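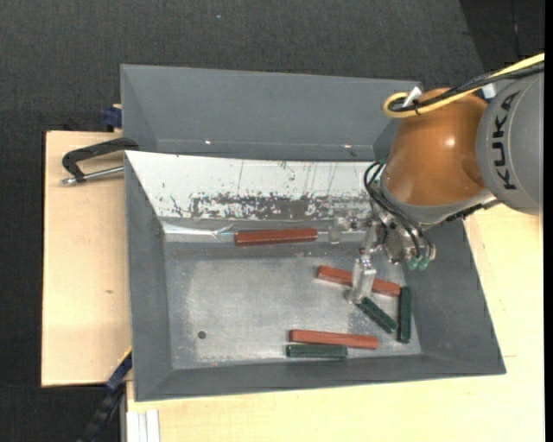 Front bin with three reds and three dark greens, second bin behind.

July 11, 2022

Bins and bars, continued from the page with the coffee ring on it.

Both grey bins are back where they belong, one behind the other, and I have finally got round to measuring them properly instead of going by the number Lauri wrote on the wall in pencil. He had 1425 for the long side. I make it 1265 mm across the top, outside edge to outside edge, and I did it three times with two different tapes. I think the 1425 was for the old bin from Dunlow, the one with the bent lip that went out to the yard, and the pencil just never got rubbed off. It is rubbed off now! If you have used 1425 in anything, please go back and look, especially the shelf drawing.

The short side is 800 and I'm happy with that one, it agreed with everybody.

The floor is much harder to measure than the top. The walls slope in all the way down, so you end up holding the tape against a corner you can't quite get your eye over, and the hook slides off. I tried cutting a strip of card to fit and measuring the card afterwards. That worked all right on the first side, then I sat on the card. I'll do it again with a thin batten when Svenja has finished with hers. Until then the floor size in the table is blank and I would like it to stay blank, please, no guesses in biro.

The floor itself: scuffed, flat. I put the long straightedge across it corner to corner both ways and couldn't get a feeler under it anywhere that mattered, so the idea that the bars rock because the floor is dished is finished as far as I'm concerned. I had been quite fond of that idea. The scuffs are only on the surface, you can feel them a bit with a fingernail but they don't catch a cloth. I gave it a wipe with the usual stuff and a lot of grey came off on the rag (two rags, really, and the second one no cleaner than the first). Irja asked whether we ought to polish the floor back to bright and I said no, leave it. It will be the same again in a fortnight, and everything we've written down so far was with a scuffed floor.

Now the bars. We're using the short set, reds and dark greens, three of each in the front bin. I had wanted to put more in but with more than that they start leaning on one another and you get these little bridges, one bar up on the shoulder of the next, and then I spend the afternoon arguing with myself about whether a bar that's up on another bar counts as "on the floor". With three and three there's room for them to lie down. Some will still go to the wall. The slope does what it's meant to do most of the time, they slide down and stop at the bottom, but if one comes in lengthways and slow it can sit along the foot of the slope with one edge up. You can nudge it flat with a finger. I've been writing those down as "edge up" and Tuulikki has been writing them as "tilted", so we need to choose. I vote edge up, it's what I've already got on eleven pages.

Tipping notes. I did the tipping by hand this morning from the blue crate, same height each go, level with the lip:

Tipped in one go, quickly: a proper heap in the middle, horrible noise, reds and greens well mixed.

Tipped slowly: they come out nearly in the order they went into the crate. So if you load all the reds first you get greens on one side and reds on the other, and it looks as if somebody has sorted them. Shuffle the crate before tipping. I know it says so on the sheet, I still forgot twice.

Dropped one at a time: takes ages and gives the nicest spread. I don't think we can do it for every round or we'll be here until September.

My preference is the quick tip with a shake of the crate first. Ear defenders on. It is properly loud in there with the bare metal, and Ulla came down from the office to find out what had fallen over. She was very nice about it. I've promised to stick to after two o'clock, when they have their meetings at the other end of the building.

She also suggested a rubber mat on the floor of the bin and I've been going back and forth. For: the noise, obviously, and the corners of the bars would last longer. Against: a mat changes how far they slide, and they'd stop dead at the edge of it instead of settling. I did try it quickly with the offcut from under the drill press. One of the greens stopped halfway onto it and stayed there, half on the mat and half on the slope, looking pleased with itself. So no mat inside. What might help is something under the bin, between the bin and whatever it's standing on, and there's half a roll of the Heinonen felt in the store that nobody has claimed. I'll ask Lauri if it's spoken for.

About the colours. The reds are easy, you can see them from the door. The dark greens are a nuisance against grey when the lights at the back are off, and I missed one when I was clearing up last time and went round accusing people of having borrowed it. Sorry, Svenja. From now on lights on, all of them, and count back into the crate by colour: reds, then greens. If the two numbers don't match then have a look in the second bin before you say anything to anybody.

Is there any case for a brighter green? Comura do a lighter one and the sample card is pinned up over the kettle. I quite like it, but then we'd have two greens in the building, and I can already hear the conversation about which green is meant on which page. Leave it for now. If we change, we change the lot on the same day and draw a thick line across the notebook.

Wear on the corners. I laid the bars out on the bench at lunchtime and went over them one after the other. Most are fine. One of the reds has a rough corner that I could feel with my thumb, so I took the burr off with the fine file and marked it on the end with a dot of paint pen. It's the same bar I moaned about before, I'm almost sure, but it had no dot then so I can't prove it. Please don't file any of them without adding a dot and a line here. Lauri would like numbers stamped on the ends. I'd rather not, stamping raises a lip and we'd be back to burrs, but I can live with paint pen numbers if someone else has tidy handwriting.

The second bin. I've left it in its place behind the front one and squared the two up by eye, then with the tape, then by eye again when I didn't like what the tape said. The inside wants the same wipe as the first and I ran out of rags. There's also the matter of the Pindville delivery, which was supposed to have a pair of lifting handles with it and had a bag of washers. Quite good washers! I've rung them and left a message. Until we have handles it takes two of us to shift a bin, one each end, and gloves on, the underside of the lip is sharper than it looks. I have a plaster to show for it.

Bits to do, in no order:

Batten for the floor measurement, both bins.

Rags. Big bag this time, not the little one.

Ask Lauri about the felt.

Settle "edge up" or "tilted" with Tuulikki and change the sheet.

Correct the shelf drawing. The shelf is 2000 long so two crates will go on it end to end with room for the spare bars, but only if the bracket in the middle moves over a bit. Svenja has the drill.

New pencil on a string by the bins, the last one has walked.

Added later: Tuulikki says she doesn't mind "edge up" provided I go back and change her pages for her, in pencil, neatly. Fair enough. I've done four of them over a cup of tea and will do the rest tomorrow. Lauri says the felt is free but he wants what's left over put back on the roll with a band round it.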